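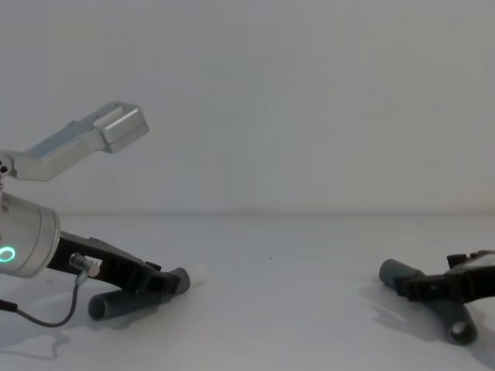
Gearóid Phelan wants it known that he would have plugged two hoses together by hand and been home by lunch. He is welcome to apply as well.

Call for trial participants – Gulell two-arm hose joining kit

Drendlow is looking for 5 small workshops to try the Gulell kit before it goes on general sale in October. You get two arms, two grippers and a support line that is me, mostly. We get your opinions, including the rude ones.

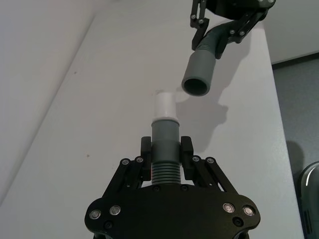 You'll need a bench, a power point and 70 hose joints a week that you're sick of doing yourself. Programming experience isn't required. Patience is, particularly on the first Monday.

The trial fee is $1,000, refunded when you send back your last feedback form. The form takes less time than colour-matching a tin of paint, and is less fun. 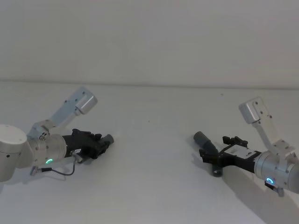
Do we have to supply our own hoses?
Please do. We want to see the kit cope with the ones you use, odd ends and all.

Apply through the Flanagan Street office, or on the Pusside page if you prefer a web form that forgets your postcode.
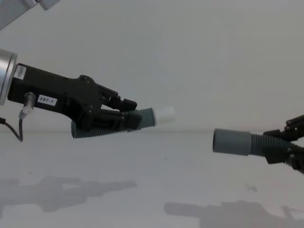

Can we keep the kit afterwards?
You can buy it at the trial price, or we'll collect it from you at our cost. Please hang on to the crates.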